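Sprechzettel Vortrag Filmclub, 13. November 2023

**Folie 1 – Einstieg**

Guten Abend. Thema heute: Fortsetzungen, und zwar der dritte Teil. Warum wird er gedreht, wer besetzt ihn, wer schaut ihn an. Ich nehme als Fall die Komödienreihe »Drultlow«, weil die meisten hier mindestens einen Teil kennen.

Handzeichen: Wer hat alle drei gesehen? Kurz warten.

**Folie 2 – Die Reihe in Kürze**

- Teil eins: kleine Produktion, 17 Drehtage, fast alles in einer Pension gedreht.
- Teil zwei: gleiche Hauptbesetzung, mehr Außendrehs, schwächere Kritiken, mehr Zuschauer.
- Teil drei: Start im März, fünf neue Nebenrollen, neuer Verleih (Jorkwood).

Zum Verleihwechsel nur ein Satz. Wer mehr wissen will, fragt nachher.

**Folie 3 – Besetzung**

Die Hauptrollen sind dreimal gleich besetzt. Das ist bei Komödien teuer, weil die Gagen mit jedem Teil steigen. Gespart wird dann an der Ausstattung oder an den Drehorten. Bei »Drultlow« waren es die Drehorte: Der dritte Teil spielt fast nur noch im Studio von Elbridge. Man merkt es vor allem an den Straßenszenen, die alle dieselbe Ecke zeigen.

Die neuen Nebenrollen kommen überwiegend aus Fernsehserien. Für die Werbung war das wichtiger als für die Handlung. Im Trailer nehmen sie ungefähr die Hälfte der Zeit ein, im Film haben zwei von ihnen je eine Szene.

*Trailer abspielen, Ton vorher prüfen. Nach dem Trailer Licht wieder an.*

**Folie 4 – Humor**

Teil eins lebt von Verwechslungen, Teil zwei wiederholt sie. Teil drei kündigt sie an: Die Figuren sagen selbst, dass sie das schon einmal erlebt haben. Beim ersten Mal funktioniert das, beim vierten Mal wird es lang.

Beispiel: die Frühstücksszene. In Teil eins ohne Musik, in Teil drei mit Musik und Zeitlupe. Beide Fassungen hintereinander zeigen, nicht dazwischen reden.

**Folie 5 – Rückblende**

Der Vorspann von Teil drei spielt 1875, im Gründungsjahr der Pension. Nach dem Vorspann kommt das Jahr nur noch einmal vor, auf einem Schild im Flur. Meine Vermutung: Davon war im Drehbuch mehr vorgesehen. Belegen kann ich das nicht, also auch so sagen.

**Folie 6 – Zuschauer**

Vorpremiere im Kino Cortés, 300 Plätze, ausverkauft. Gelacht wurde viel in der ersten halben Stunde, danach weniger. Das ist mein Eindruck aus der achten Reihe, keine Erhebung.

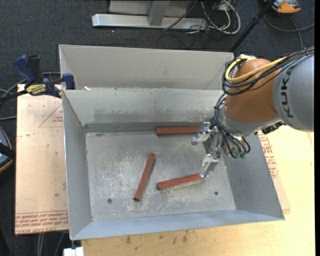
Wer die Vorgänger kannte, lachte an anderen Stellen als die übrigen. Die Anspielung auf den Koffer aus Teil eins kam nur bei einem Teil des Saals an. Ein dritter Teil muss für beide Gruppen funktionieren – das gelingt hier am ehesten in den Szenen an der Rezeption.

**Folie 7 – Vergleich und Diskussion**

Falls die Zeit knapp wird, diese Folie kürzen und direkt zu den Fragen.

- Soll eine Reihe nach dem dritten Teil enden?
- Was wäre ohne die alte Besetzung übrig?
- Welcher der drei Teile taugt für unseren Komödienabend?

Zur letzten Frage: Abstimmung per Zettel, Stifte liegen am Eingang. Zettel vor der Pause einsammeln, Ergebnis nach der Pause vorlesen.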